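Beltthorpe Sale Records
=======================

Auction results for decorative arts and small pictures, typed up from printed catalogs by people who should have gone outside. One row per lot. If you came looking for the Dumitrescu estate papers, they live in a different folder and are in worse shape.

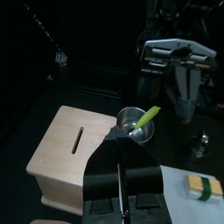
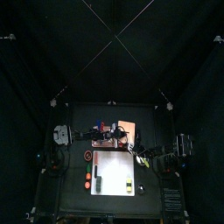 First picture: wooden box with a slot in the top, and a steel cup with a spoon in it. Second: the black table, wider view.

## What you get

- `lots.csv` - the main table
- `houses.csv` - one line per auction house, with its fee habits
- `artists.csv` - names, variant names, and names we gave up on
- `notes/` - plain text, mostly grumbling

The full release has 500 lots from 4 sale rooms. A sample of 100 lots is in `sample.csv` for anyone who wants to see how bad the spelling is before committing.

## Columns in lots.csv

`lot_no` - as printed. Grenditz likes to add letters, so 12, 12A and 12AA are all real and all different. Please don't convert this column to a number. Someone did, and we spent December putting it back.

`title` - as printed, including "Untitled," "Untitled (Boats)" and "Boats (Untitled)."

`artist_id` - points to `artists.csv`. Blank means the catalog didn't say. "After," "circle of" and "manner of" go in `attribution`, where they can do less harm.

`est_low`, `est_high` - the printed estimate. Prendetti sometimes prints only one figure, and in that case both columns hold it.

`hammer` - the price when the gavel fell, before fees. Blank if unsold.

`premium` - the buyer's fee, in the same currency as the hammer price. Headline prices in the press usually include this. Estimates usually don't. Draw your own conclusions about how many lots "soared past expectations."

`medium` - free text. There are four spellings of gouache, and we have kept them all out of respect.

## Known problems

Unsold lots are missing from the older Prendetti catalogs, which makes that house look like the most successful in the trade. Do not compute a sell-through rate from it. If you do, do not send us the chart.

Measurements flip between height-first and width-first. We marked the sure cases in `dim_order` and left the rest as they were, so a few landscapes may be standing on end.

Currencies are never converted. We tried once and ended up arguing over which day's rate to use.

## Fixing things

Send corrections with the catalog page number. "I own this painting and it is worth more" is not a correction, though we do read them. Oana Sima merges changes, usually after dinner, and may ask for a scan.

## Terms

Use the table for anything you like and credit the Beltthorpe Sale Records. Catalog essays are not included, and neither are lot photographs.

12 comments - 3 shares

We use cookies to remember your column settings. Accept / Decline

Contact | © Beltthorpe Sale Records | Back to top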